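## 3. Listing a rental unit in Oltero

The sign-up page says this takes 2 minutes. Allow more if your building has a homeowners' association.

1. Open **Properties** and choose **Add unit**.
2. Type the street address by hand. The auto-fill likes to drop apartment numbers.
3. Enter the monthly rent and the security deposit. The form suggests a deposit of 500 dollars no matter what the rent is. Ignore it and check your state's limit.
4. Pick a lease template. The Dudent lease is the default, and it hasn't been revised since September.

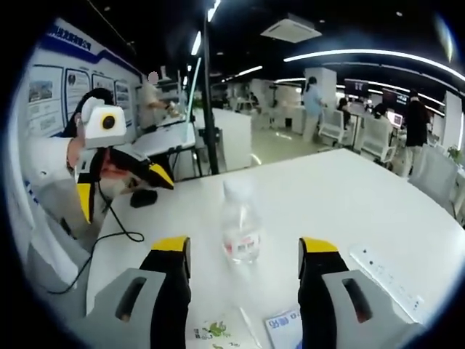
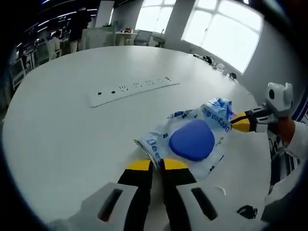 5. Under **Screening**, set your income rule. "Smart match" claims to find reliable tenants, but Oltero won't say how it ranks them — leave it off until you've read your fair housing rules.
6. Click **Preview**, then **Publish**.

**Note:** The "estimated market rent" comes from 257 past listings, asking prices only. Treat it as a guess.

**Caution:** Publishing also sends your listing to Nellosport and Oltmanns unless you clear both boxes under **Partners**. Taking it down in Oltero does not take it down there. Allow 3 business days, then check both sites yourself.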